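We use cookies to remember your settings. Accept / Manage

Kiter Home Table Course
Handout 3: Plates, board and color

Welcome back, everyone, and thank you for bringing such good questions about plates last time! I promised we would slow down and talk about color, so please keep this sheet with your notes from Handout 2, where we went over sizes.

Set out your plates before you put any food on them, and leave them empty for a minute while you look. A pale plate is forgiving and lets almost anything stand out. A bright one is more fun, but it does ask something of the food -- a yellow squash on a yellow plate can nearly disappear, poor thing, while a dark green next to it looks wonderful.

The board belongs in front of the plates, within easy reach, and the food waits there until you have made up your mind. Try each piece against each plate, and write down which pairing you liked before you hear what your neighbor chose.

For next class: read page 217 in the Maruyama booklet and sketch one table of your own, in colored pencil if you have it. 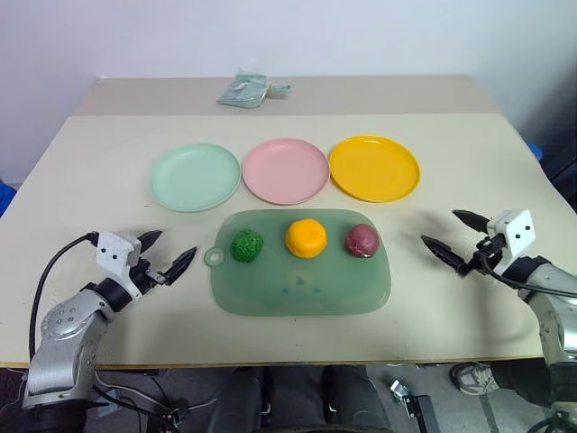

Marama Ngata
Course Instructor, Table and Kitchen

Mint, pink and yellow-orange plates, with the green board in front. My own choice would be the purple one on the mint plate and the dark green one on the pink -- but do argue with me!

© Kiter Home Table Course | Contact | Back to top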